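The green basket and the small corner
8/7/22

I wanted to write about the garden this time, but it has been too hot to stand in it, so I am writing about the little workroom again. Two readers asked me how the wall panels are doing after one year. I will come to that, but I must go through the green basket first.

When we moved to Bandthorpe, the room behind the kitchen was for storage only. It had one lamp and a shelf which I did not trust. I put up wall panels with the terrazzo print, and a floor with a marble pattern, and for the inside corner I bought a metal trim strip. My sister said that so many patterns in such a small room would give me a headache. They do not. I think the pattern is friendly, and it forgives a lot. On a plain white wall I see every mark from my elbow, and on these panels I have to look for it.

The panels came from a shop in Bullthorpe which was closing one half of its store. I paid 70 for everything, with the trim included, and I carried it home in two trips. On the second trip one panel got a bent edge. I cut that edge away and it was fine, but I was in a bad mood until dinner.

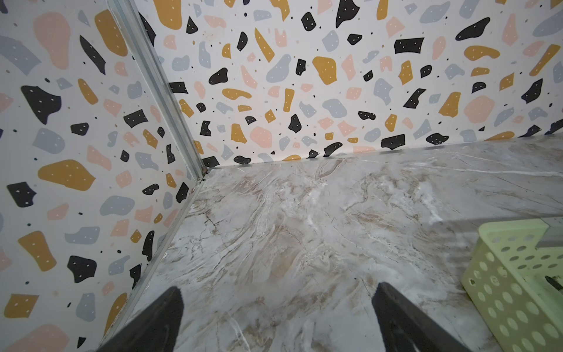

The inside corner with its trim strip, and a bit of the green basket.

The corner was the most difficult part. I did not know how to cut the trim so that it would end exactly at the floor. I measured it three times, and still I was not sure when I took the saw. I am satisfied with it now, especially with the grooves, which catch the light in a nice way. But the point where the two walls and the floor come together is a place where dust likes to live. A broom does not reach it. A wet cloth reaches it but pushes everything deeper. The best tool I have found is an old toothbrush, used dry, and after it the vacuum with the thin nozzle. I also do the lower edge of the wall with the toothbrush, maybe not as often as I should.

As for the question from the readers: the panels are good. I wipe them with warm water and one drop of dish soap. Once I tried a stronger spray and it left a cloudy place, which I had to rub for a long time, so I do not recommend this. The colors are the same as on the first day, as far as I can judge. The mustard is still my favorite.

Now the basket. It is pale green plastic with holes in the sides, and I have had it since my apartment in Prakell, where it stood under the sink. I cannot say how old it is. It has carried onions, then cleaning bottles, then shoe polish, and for the last years it has been the place where I put any tool which I was too lazy to put away. You can guess what the bottom looks like. Each time I lift something out, I see more specks and crumbs below it — small black and brown ones, and I prefer not to know what they all were. 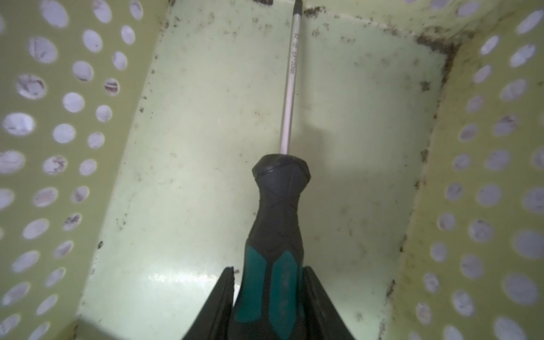

My plan was to empty it completely, decide about each thing, and wash the basket before anything was allowed to go back. The deciding took longer than I expected. I own 5 screwdrivers, and I would have told you that I own two. One of them does not fit any screw in this house. I kept it anyway. The rest of the pile was picture hooks, a dried tube of glue, batteries which I will bring to the collection point, and a folded instruction sheet for a Shimada lamp which I gave away before I moved. On the sheet somebody wrote 2762 with a pencil. It is my handwriting, but I have no idea what it means. If it was a code for a lock, I hope I do not have that lock anymore.

For the washing I have read different advice. Many people write about vinegar. I will begin with hot water, baking soda and the same toothbrush, and go along the folds where the side walls meet the bottom, and into the corners, where the dirt is thick. The holes are another matter. I tried a cotton stick on one of them and it took about 2 minutes, and after this I counted how many holes there are in one row and went to make tea.

My sister says a new basket costs almost nothing. This is true, but the new ones are higher, and this one fits exactly below the workbench. I will give it an evening in the bathtub and see. The tools are lying on a towel in the meantime, and the towel is on the chair, so I am writing this post standing up.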